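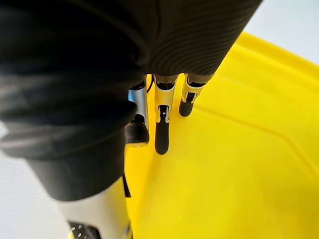
The town of Clegg has 1048 residents and, every December, one argument: when the holiday lights should come down. The hardware store says New Year's Day. The bakery says never – it has 37 feet of icicle lights up and likes how they flatter the rye. My own street, Wanard Lane, settles things by waiting until somebody's ladder is already out, then borrowing it. Last winter that took until the thaw.

Comments

Ours stay up 7 months. Sue me.

The rye needs the help.

Who has my ladder?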